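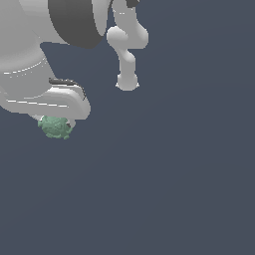
Light grey on dark slate blue

Picking a grey for a small room, quick version. Get three sample pots, not one. Paint each on A4 card, two coats, leave overnight. Blu-tack next to the window, then move to the darkest corner. Look at 8am and again with the lamps on - greys go purple under warm bulbs. Ceiling first, then walls, skirting last. Wait 6 hours between coats, more in October. Dont skimp on the roller, cheap ones shed. Lid back on tight, write the room on it.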